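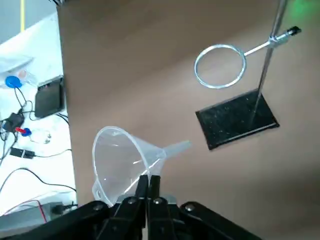 To: the school laboratory equipment list
Subject: Re: ring stand, funnel and paper on the table

Hello all,

thank you for the answers. On Friday, someone from the Stevby group wrote:

> We are ordering for the new term and I want to ask which funnels you use
> with the ring. Ours are glass and we lost 15 of them since August. Also,
> do you cover the tables? Our supplier offers brown paper, 400 sheets in
> one pack, but I am afraid it becomes wrinkled when it gets wet.

About the funnels: we changed to plastic ones at Cimov two years ago and I would not go back. They are thin and light, so please check that the ring is not too wide for them. We bought the first 16 from Husar and the mouth was too small for our rings, they fell straight through. Measure the ring from the inside, and measure the funnel at the rim, without the small tab. The tab is useful for hanging the funnel on a hook after washing.

The ring should be put on the rod before anything else is on the table. Tighten the clamp on the rod first, then the knob at the end of the arm. If the base stands diagonally, it does not matter, but the ring must be over the base as much as possible.

About the paper: yes, we cover the whole table. It does get creases, and we change it when they disturb the work. I prefer it to plastic film, on which a small cup slides very easily.
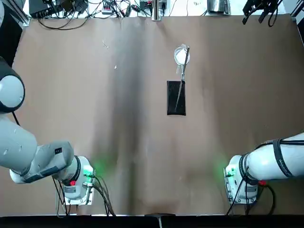
Clear cup, thin rod and black pad on the brown paper.

One question from my side. Does anybody know if Oritport still sells the black bases separately? They asked me for a minimum order of 3,000 in our currency, and I need only two bases. If another school wants to share, please write to me directly before the end of next week.

With kind regards from Cimov,
the laboratory assistant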